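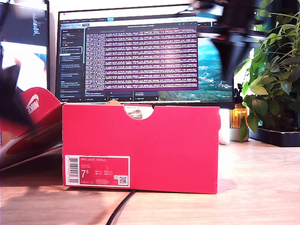 **Retail Stock Handling, Unit 4: Boxed Footwear**
Instructor: Esmaeil Pakzad
Oct 23, 2023

Read this before the practical. Bring one pair of sneakers in the original box, lid included.

## Reading the box label

The end or front label is how stock gets found on a shelf. Most labels carry:

- model name
- size, usually with a row of conversions
- barcode, sometimes a QR code as well

Half sizes are often printed small and raised, so 7.5 can be misread as 7. In the May stock check at our Julgate store, 1,756 pairs were on the system and 1,423 scanned correctly the first time. Jinlong Feng went through the mismatches, and half sizes were the largest group.

## Checking the pair

Take both shoes out and set them side by side on a clean floor. Check for one left and one right. Compare the size inside each shoe with the box. Look at the toe caps and heels for marks, then the laces.

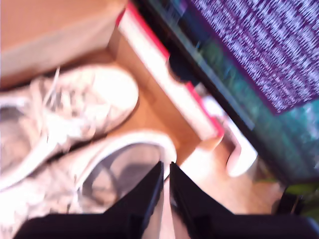
*Fig. 2. White sneakers side by side on a wood floor, next to a cardboard box.*

Look into each shoe from above as well. Stuffing left in the toe is easy to miss from the side. On white and gray uppers, note any speckling or dirt on the check sheet, and don't try to clean it yourself. 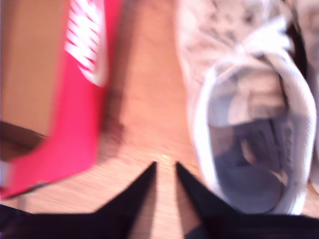
*Fig. 3. White and light gray sneaker from above, red box at left.*

## Repacking

1. Open out the tissue.
2. Lay the shoes heel to toe, soles outward.
3. Fold the tissue over and put the lid on.
4. Shelve with the label facing out.

For next week: read the Pilkington handout on returns and fill in the first page of the check sheet.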